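**Speaker notes: Keeping office computers in service for longer**
Kestlow Council, Resources and Buildings briefing
April 4, 2022

*Slide 1. Title*

Good morning, and thank you for attending. The purpose of this briefing is to set out how the council proposes to manage its desktop computers over the next replacement period. The full paper has been circulated. I shall take the main points in order and leave time for questions at the end.

*Slide 2. Where we stand*

The council holds 3,151 desktop computers across its offices, libraries and depots. Of these, 747 have passed the age at which they would, under the present policy, be withdrawn and sent for disposal. The present policy sets a fixed age limit. It takes no account of what the computer is used for or what condition it is in.

Members will recall that the limit was adopted when most staff worked from a single building. A fixed rule was easy to run and easy to check. The Pravden depot and the branch libraries were added to the same contract later, and their needs were not looked at separately.

[Pause. Refer members to table 2 in the paper.]

*Slide 3. What is proposed*

The proposal is to replace the age limit with an inspection. Each computer reaching the end of its warranty would be opened, cleaned and tested, and then placed in one of three groups: keep as it is, repair and keep, or withdraw. The standard would be the same at every site and would be written down in advance.

A computer used for the library catalogue does not need to meet the same standard as one used for planning drawings. Under the proposal, a desktop that is no longer suitable for heavier work could be moved to a lighter duty before withdrawal is considered.

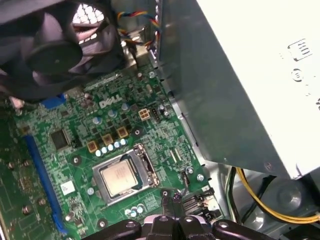

Repairs would be limited to work that can be done safely and at a known cost. The paper lists these as memory, storage, fans, power supplies and the renewal of thermal paste. Faults in the main board would normally lead to withdrawal, with any sound parts kept as spares. Staff outside the technical team would not be asked to open equipment and should not do so.

*Slide 4. Data*

I should like to spend a moment on data, as it was raised at the last briefing. Storage drives would be removed and logged before any computer leaves a council building. Drives to be used again would be wiped and checked by a second officer. Drives that fail the check would be destroyed. None of this differs from current practice, but the log would in future be kept in one place. At present each site keeps its own.

[If asked: the Belay stock system can hold the log without further licences.]

*Slide 5. Software support*

Age also matters for security. A computer that cannot run a supported operating system must be withdrawn from the network, whatever its condition. The inspection sheet therefore begins with this question, and a computer that fails it goes no further. Officers expect this to account for most withdrawals in the first year.

*Slide 6. Trial*

We recommend a trial of 300 computers before any wider change. The trial would begin in July and would cover the main offices, two branch libraries and the Pravden depot. Joltton, the present disposal contractor, has agreed to accept smaller and more frequent collections during that time. The contract price would not change.

The trial would record the time taken for each inspection, the cost of parts, and the number of faults reported by staff afterwards. Managers at the sites concerned have been asked to report slow or unreliable equipment in the usual way and not to save up complaints until the end.

*Slide 7. Decision requested*

Members are asked to approve the trial and to note that the existing age limit would be suspended for the computers taking part. All others would remain under the present policy until a further report is received.

[Take questions. Printed copies of the inspection sheet are on the side table.]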